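Dropped Grip Faults on a Two-Arm Table Clearing Task
Project report, Group 4
Rosalba Rinaldi, Luuk Smits, Tomomi Koyama
Supervisor: Geert Stevens

1. Background

Our project used the two-arm station in the Cestau lab to sort small tableware on a table. The task was to move plates and small dishes on and off trays, with one arm on each side of the work. The original goal was to compare two ways of splitting the job between the arms. That comparison is in our midterm report. This report covers the fault that took up most of May, in which the left gripper opened without being told to.

We write "Harley" for the left arm and "Innes" for the right arm, as these are the names in the control software. The software itself is called Wodari and was written by earlier students in the lab. We changed only the task scripts and, later, the gripper driver.

2. What happened

The first time, Harley was lifting a plate and let go of it a short way above the tray. The plate landed flat and did not break. Luuk was at the keyboard and assumed he had pressed the release key, so we did not write it down. The second time, nobody was near the keyboard. The plate hit the edge of the table and went onto the floor, where it broke. Tomomi was standing about 4 feet away and a piece slid under her shoe. She was not hurt.

We stopped for the day and told Mr. Stevens. He asked us to fill out the lab incident form and not to run the left arm with ceramics until we could make the fault happen on purpose. We switched to plastic plates from the lab kitchen.

3. Finding the cause

We started with the log files. Wodari writes a line each time a gripper command is sent. There was no open command in the log for either drop. What we did find was a gap of several missing status messages from the gripper just before the fingers opened. After the gap, the gripper reported that it had started up again. On startup it opens fully, which is its default. So the gripper had lost power or lost its connection, restarted, and opened with the plate still in it.
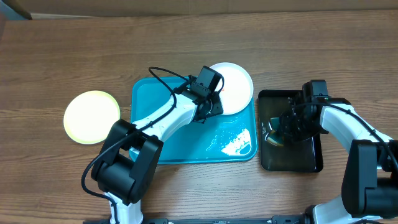

We had two ideas about why. Rosalba thought the power supply was dipping when both arms sped up at the same time. Luuk thought it was the cable. To test the first idea we ran both arms through fast moves with nothing in the grippers and kept a meter on the supply. The voltage stayed steady and the gripper did not restart.

To test the second idea we moved only Harley, slowly, through 32 reach positions spread over the table. At each position we held a plastic plate, rotated the wrist in both directions and waited. The gripper restarted at 7 of the positions. All of them were on the far side of the work area, with the wrist turned outward. When we went back to the same positions and pushed lightly on the cable by hand (with the arm stopped), we could make the status messages drop out.

Katherine Arango from the lab workshop opened the connector at the gripper end. One of the power pins had backed out of its housing and was only making contact when the cable was slack. She thought the cable had been tied too tightly at the elbow, so a long reach pulled on the plug.

4. Repair and changes

Katherine replaced the connector and we retied the cable with a longer loop at the wrist. We checked the right arm too. Its connector was fine, but we gave it the same loop so that both sides match.

We also changed the driver. Before, a restarted gripper opened by itself and the arm kept moving along its path. Now the driver turns off the opening move on startup, stops both arms if status messages are missing, and waits for a person to confirm before going on. The fingers do not grip with force while the power is out, so a heavy object could still slip. We did not solve that part.

5. Results after the repair

We repeated the full set of reach positions and had no restarts. We then ran the normal task 15 times with plastic plates. There were no unplanned openings. Two runs stopped early. In one, Harley caught the rim of a tray and pushed it, and in the other Innes missed a dish on its first try. Both are ordinary grasping errors and are not related to the fault.

We unplugged the gripper cable on purpose once during a slow move to check the new stop. Both arms stopped and the message came up on the screen.

6. What we would do differently

We should have written down the first drop. The log for it was almost overwritten by the time we looked. We also had no rule about where to stand. There is now tape on the floor, and nobody crosses it while the arms are powered.

The connector should be checked again at the start of next term. The old one is in a labeled bag in the workshop drawer, and the modified driver is in the group folder with the test positions.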